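Liltolum Counter Demonstrations

README for the recorded set, third release
Last edited 25 September 2020
Maintainer: Imogen Lockwood

What is in this set

Liltolum is a set of arm demonstrations recorded in shared office kitchens. A person guides the arm by teleoperation through a short task, and we store the camera images, the joint positions, the gripper opening and one sentence of instruction. The set was made for training policies by imitation. It was not made for benchmarking, and we do not publish a leaderboard for it.

This release has 3,000 episodes. Of these, 2,000 have an instruction that was checked by a second person. The remaining ones carry only the sentence that the operator typed before starting, and this sentence can have mistakes. If your method depends strongly on language, please use the checked part only.

Tasks

The tasks are small things that happen on a kitchen counter:

Pick up a mug by the handle or by the rim and move it
Take a paper cup from a stack
Put a cup back on a stack
Move a sponge to or from the sink ledge
Pull one napkin from a holder
Stand a bottle upright
Move the arm to a named object and stop above it, without grasping

The last task looks too easy, but we advise you to keep it in the training mix. In our first release we had only grasping tasks, and the policy learned to close the fingers whenever it came near to anything. After we added the approach-only episodes this became less frequent.

How the episodes were gathered

The operator stands beside the counter, in a place from where the gripper is well visible, and uses the Hamham hand controller. Each operator first practices until he or she can finish the cup task without help. Practice episodes are deleted the same day and they are not in any release.

Before an episode, the operator reads the task from the tablet, types the instruction in his or her own words, and opens the gripper completely. The arm begins above the counter with the fingers pointing down. We do not force one exact starting pose. In the early recordings we did this, and the trained policy was then lost when it started from a slightly different height.

We did not clean the counters for recording. Things that people keep in the kitchen stay where they are, also when they have nothing to do with the task. Between episodes the operator moves a few objects by hand, and the arm is kept disabled during this time.

An episode is finished when the operator presses the stop button. After stopping there is a question on the tablet with 3 possible replies: success, failure, unclear. Failures are kept. We found them useful for training a success detector, but for simple behavior cloning you will want to filter them out with the field named outcome.

Files

Every episode is one folder. Inside you find:

frames - the color images, numbered in order
state.csv - joint positions, gripper opening and time for each image
action.csv - the commands which were sent by the hand controller
instruction.txt - the typed sentence, in English
meta.json - kitchen name, operator code, outcome, checked or not checked

The time column in state.csv is from the arm computer. The time column in action.csv is from the controller, and the two clocks are not fully the same. The Gashaw loader corrects for the difference by itself. If you write your own loader, please read first the comment at the top of align.py, it will save you an afternoon.

Known problems

Shiny things are difficult. Steel sinks, chrome faucets and glossy tiles give reflections that change when the arm moves, and a policy trained on a small part of the data can start to follow the reflection. Training with random brightness changes helped us with this, cropping did not.

White objects on a white counter are also weak. The edge of a paper cup or a folded towel is sometimes hardly visible, and our automatic object boxes are often wrong there. We removed these boxes from the present release and we plan to bring them back in November, drawn by hand.

The gripper hides the object in the last part of many grasps. This is a consequence of where the camera is mounted, and it can not be repaired afterwards.

Stacked cups sometimes come off two together. Operators did not agree if this is a success. In the checked part it is always marked as failure, in the unchecked part you will find both.

People and privacy

Operators signed a consent form before they recorded. No sound was stored. When a person walked into view who was not part of the recording, the episode was deleted and not blurred. If you still find such a person, please write to the maintainer with the folder name.

Splits

We split by kitchen and not by episode. The kitchens in the test part never appear in training. Rerero, our older set, was split by episode, and for this reason the numbers from the two sets should not be put in one table.

A counter from the set, with the arm over it, so that you can compare with your own setup before you download:
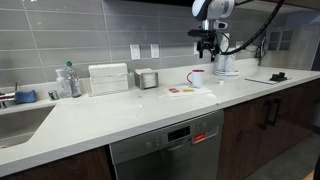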